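Home | Course units | Readings | Contact

Unit 7: When a robot joins the shift
Reading time: 2 minutes

In the Prurside guest house, the staff put in order about 200 pairs of slippers before evening. Since September a robot arm takes a part of this work. Please consider first which task was given away, and who did it before.

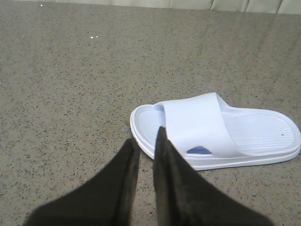
Photo: Mahuika course archive

A white slide with a broad strap is simple for a person. For the arm, the place of the grip must be decided each time. Wayne Vachon, who leads the shift, told us that his people bend less, but they must watch more. Watching is also work, and in the old job plan it had no minutes.
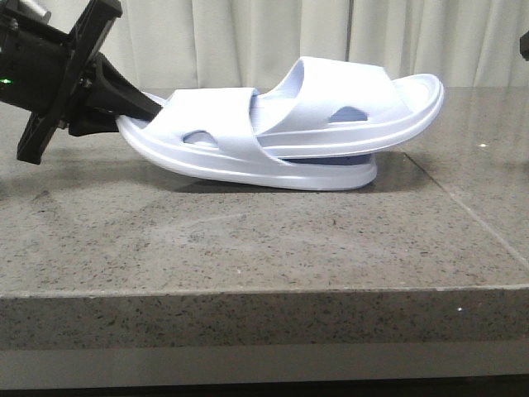

The second change is in the talk between colleagues. Before, two persons sorted together and the new one learned by listening. Please write 30 lines on how this learning could be kept.

Contact: Fletcher Tapsell, course office | © Mahuika | Back to top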